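Novetti to bring workshop furniture range to 19 further education colleges

Flarberg, 2025-10-22 — Novetti, the furniture maker based in Flarberg, has been appointed to supply tables, benches and storage to 19 further education colleges under a new agreement with the Akier Buying Partnership. Deliveries will begin in February and will continue in stages until the end of the academic year.

The agreement covers 2,994 separate items. The largest part of the order is for tables from the Tedesco range, which Novetti introduced for craft rooms, design studios and shared study areas. Colleges will also receive wall cupboards, stools and a small number of height-adjustable benches for students who use wheelchairs.

The Akier Buying Partnership was set up to allow colleges to purchase equipment jointly. Its members range from a single-site sixth form to a group with campuses in four towns. Under the terms agreed with Novetti, all members will pay the same price for the same item, whatever the size of their order, and delivery to upper floors is included.

Fikri Pillai, Managing Director of Novetti, said: "We are very pleased to have been chosen. Many of the rooms we visited during the tender were still using furniture bought for a different purpose, and teaching staff had a clear view of what they needed. They asked for tables that two people can move, that stand steady when a student leans on them, and that can be repaired on site. We have tried to answer each of those requests in the Tedesco range."

All Tedesco tables are sold with replaceable tops. Where a surface becomes worn or marked, the college may order a new top on its own and fit it to the existing legs with ordinary hand tools. Novetti will hold spare tops, feet and fixings at its Flarberg warehouse for the full length of the agreement, and orders for parts placed before noon will be sent out on the next working day.

The company will also collect old furniture at the time of delivery where a college asks for this. Items in fair condition will be offered to community groups in the same area. The remainder will be taken apart, and metal and timber will be sent separately for recycling. Each college will be given a written record of what was removed and where it went.

Members of the partnership were asked to comment on room layouts before the order was confirmed. A total of 1,090 students and staff took part, either through a short survey or at one of the open sessions held on college sites. Their replies led to several changes, among them a wider gap between rows in craft rooms and more storage at the back of each room for unfinished work.

Rungnapa Luangrath, Head of Purchasing at the Akier Buying Partnership, said: "Our members wanted one supplier who would still be there after the vans had left. The quality of the furniture mattered, as did the price, but the arrangements for spare parts and repairs carried a good deal of weight in our decision. I would like to thank all those who gave their time to the open sessions — their comments were practical and have shaped the final order."

Novetti expects to take on additional fitting staff ahead of the first deliveries. Vacancies will be advertised through the company's website and through the partner colleges, where students on furniture and joinery courses will be invited to apply for paid placements.
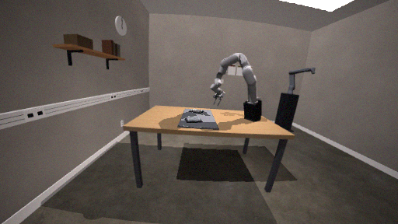 Computer-generated view of a table with a wooden top and dark grey metal legs.

Colleges that are not currently members of the partnership may join the agreement at any point during its first year. Orders placed by new members will be added to the delivery timetable once site visits have been completed.

Notes to editors

Novetti designs and makes furniture for schools, colleges and libraries. The company employs some 100 people at its works and warehouse in Flarberg.

The Akier Buying Partnership is a joint purchasing body owned by its member colleges.

Interviews with Fikri Pillai and Rungnapa Luangrath may be arranged through the Novetti press office. A full list of the Tedesco range, with sizes and finishes, is available on request.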